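Wivance Conveyor Pack

Our simulated sorting hall for gathering pick-and-place examples is ready to load! You get roller conveyors, a green bottle to work with and a white robot to steer through every run. 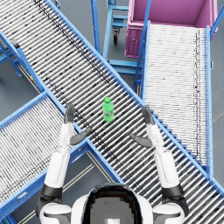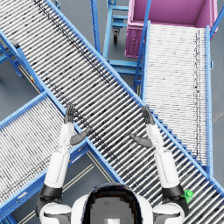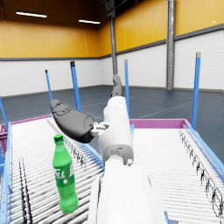
Each episode saves joint positions and operator commands at every step, so failed grasps are kept too - we label them, and they're great training material. The starter set holds 900 episodes, with 190 set aside for testing. Chang-ho Yang wrote the replay tool, and it's a beauty for checking a run before you train on it.

Licence: 11 seats per lab

Current build: 26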